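Sticking drawers and other small wooden annoyances

Posted April 2022 in Around the House

I've got a drawer in the hall that has squeaked since the day we moved in, and last week I finally snapped and spent an afternoon going round every drawer in the house with a candle stub and a bit of sandpaper. So this month's tips are all about drawers! Get the kettle on.

First, work out where it's catching. Take the drawer right out (empty it first, I never do and I always regret it) and look along the bottom edges and the sides for shiny patches. Shiny means rubbing. If you can't see any, scribble along the runners with a soft pencil, put the drawer back, slide it in and out a few times and see where the pencil has smudged off. Works a treat.

Next, wax. Plain white candle is fine, the kind you keep for power cuts. Rub it hard along the shiny bits and along the runner inside the carcass, then work the drawer back and forth until it loosens up. I've tried soap as well, which my gran swore by, but it goes gummy in a damp house and ours is a damp house. Beeswax is lovely if you've got it. Don't use cooking oil, please. I did that once on a bedside table and the drawer swelled up, smelled of chips and had to be planed.

If waxing doesn't do it, sand. Fine paper wrapped round a cork block, a few strokes, try it, a few more strokes. You can't put wood back! My neighbour Märta Ljungberg took so much off her kitchen dresser in one go that the drawers now rattle when the washing machine spins, and she's had to stick felt tape down both sides to quieten them.

Do bear the weather in mind too. A drawer that jams in August when it's muggy may be perfectly happy once the heating has been on for a bit, so leave it alone for a few weeks before you get the sandpaper out. I keep a little bag of uncooked rice at the back of the worst one, and swap it every 2 months or so.

Knobs now. A wooden knob that keeps spinning usually has a tired screw hole. Take the screw out, dab some wood glue on a cocktail stick, push it in the hole, snap it off flush and leave it overnight, then put the screw back. For a big sloppy hole I use two or three sticks. The glue in my tin is Sudmont, only because the corner shop had it, and any white wood glue will do the same job.
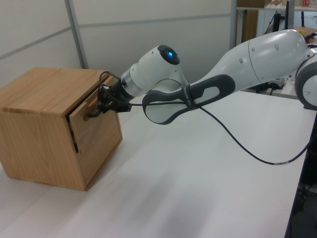
Wooden cube cabinet with the drawer open a touch.

Small units like that one are easy to sort out because you can lift the whole thing on to a table and work in decent light. Put an old towel underneath if you're going to turn it over. Check it isn't rocking as well, as a cabinet that sits twisted will pinch its own drawer, and a folded bit of card under one corner can cure the lot without any sanding at all.

For musty drawers, wipe them out with a cloth wrung out in half vinegar, half water, and stand them outside for an afternoon. Bicarb in a saucer for 5 days if they still whiff. I line mine with leftover wallpaper, cut a smidge small so it doesn't ruck up at the back.

Next month, squeaky stairs. If you've got a good fix for the third one up, pop it in the comments!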